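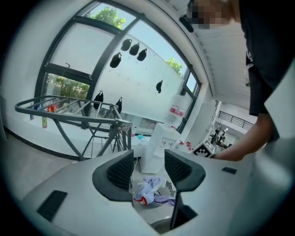 Session 7: Project folders, file paths and the art of being found again

Handout to go with the practical. Bring the laptop you will be doing the assessment on, and its charger.

Where we left off

Last session ended with most of the room able to read a CSV into R and one or two people able to do it twice. The difference was nearly always the file path. Today is about paths, and about the folder structure that makes them boring.

The setwd() habit

Many of you have been taught, possibly by me in a weaker year, to put a line like this at the top of a script:

setwd("C:/Users/csomogyi/Desktop/stats/NEW/final/use this one")

Csenge Somogyi has kindly let me use her actual path. It works perfectly on her laptop. On any other computer on earth it produces an error, and after she tidied her desktop in February it produced an error on hers too.

A path that starts from the root of the disk is an absolute path. A path that starts from wherever R is currently looking is a relative path. To find out where R is looking, type getwd() in the console. The answer is often a surprise.

Projects

An RStudio project is a folder with a small .Rproj file in it. Open the project by opening that file and the working directory is set to the folder, for you and for whoever you send it to. Then your script can say:

gellwood <- read.csv("data-raw/gellwood.csv")

and it will go on saying it after you move the whole folder to a memory stick, a shared drive or a new machine.

To make one: File, New Project, New Directory, New Project. Yes, you do have to say New Project twice. Choose a name with no spaces. Put it somewhere you can find without using the search box.

A layout that will do

There are grander schemes than this. For the coursework, use:

data-raw/ files exactly as you received them
data/ cleaned files, written by your scripts
R/ scripts and functions
output/ figures and tables
README.txt what it is, and which script to run first

Treat data-raw as read-only. If a value in a raw file is wrong, correct it in a script, where the correction can be seen and argued with. Opening the file in a spreadsheet "just to look" and pressing save is how the Skodley dates became American.

Everything in output should be something you could delete without a pang. If deleting it would hurt, it's in the wrong folder, or there is a script you haven't written yet.

R Markdown has its own ideas

When you knit an .Rmd file, R looks for things starting from the folder the .Rmd lives in, whatever the console thinks. So a report in a subfolder called reports will fail to find data-raw/gellwood.csv, although the same line ran happily in the console a minute earlier. You have three ways out:

Keep the .Rmd in the top folder of the project. Fine for one report, untidy for seven.

Write "../data-raw/gellwood.csv", where the two dots mean "up one folder". Correct, and hard on the eyes.

Use the here package, which finds the top of the project and builds the path from there:

library(here)
gellwood <- read.csv(here("data-raw", "gellwood.csv"))

I use the third and will be quietly pleased if you do. Marks are available for any of them that runs. 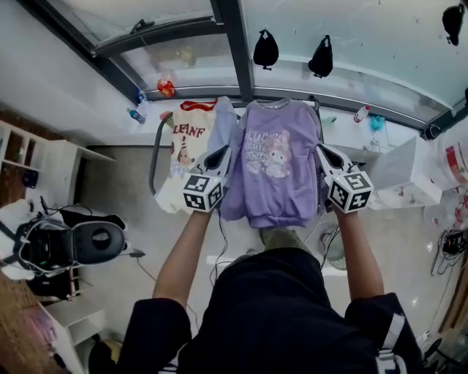 Naming files

Lower case, hyphens or underscores, no spaces, no brackets. Number scripts in the order they run, with a leading zero so that 10 doesn't sort itself in ahead of 2:

01-import.R
02-clean.R
03-model.R

Dates in file names go year first, as in 2026-02, so that alphabetical order and time order agree. The word "final" is banned. Volker Buschmann, who marks the second half of the alphabet, once opened a submission holding final.R, final2.R and final_REAL.R, ran all of them, and got different answers from each. He is still a little short with people about it.

Exercise

Download skodley.zip from the module page.

1. Make a new project and set up the folders above.

2. Unzip the files into data-raw. There should be 2 of them.

3. In 01-import.R, read both files using relative paths. Check with nrow() that the first has 1,775 rows and the second 1,000. If the second has 1,001, look at what has happened to the header.

4. Join them by site and write the result to data/ with write.csv(), setting row.names = FALSE.

5. Restart R (Session menu, Restart R) and run the script from the top. Don't skip the restart. Objects left lying about in your environment will cheerfully cover for code you deleted last week.

6. Zip the project and swap with a neighbour. If theirs doesn't run on your machine, write down the error message before either of you fixes anything.

For next time

Read the section of the course notes on writing functions, up to default arguments. Bring your error messages from step 6, the stranger the better.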